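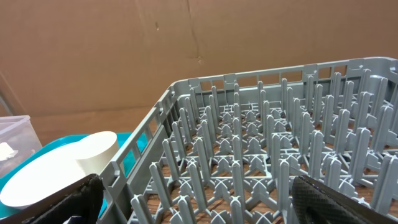
The gripper's own view of the dish rack, with a white plate waiting in the teal tray on the left. Those black shapes in the bottom corners are our two fingers, wide open.

Liststead Robotics Club: Dish Season Gallery

Hi again! I promised everybody at the March meeting that I'd get this page up, so welcome to my slightly disorganized report on the dish project. We have 16 members this spring, one arm (we call it Sundar, please don't ask me to settle the spelling debate again) and one very patient gray rack. The goal is simple to say: pick up a plate, stand it between the tines, let go, don't knock anything over. I thought we'd be done in two weeks. Ha.

A few notes to go with the picture, for those of you who missed the build nights:

The tines. I never gave a dish rack any thought before this year and now I have opinions. Look how they seem to crowd together toward the back wall! From the wrist camera the near ones look huge and the far ones look tiny, and our first program really did not cope well with that. Gray prongs on a gray floor didn't help either.

The pads. The knurled diamond pattern shows up nicely on the right finger. We went through a smooth set first and I was sure they'd be fine – they were not fine. Plates slid right out.

The cardboard. Best upgrade of the whole season and it cost us nothing. With plain brown behind the rack, the camera stopped getting distracted by the bookshelf, and the teal tray pops like crazy.

The score so far. We've logged 179 tries, and our best evening was 30 plates racked before somebody's ride showed up and we had to pack it in. I'm still happy about that one.

Next up is the Strömberg Cup, where we'll be in the household tasks group. If you want to come help with practice runs, we start at 6:30 p.m. in the back classroom, and there are usually pretzels. More pictures after the Cup – I'll try to label them this time!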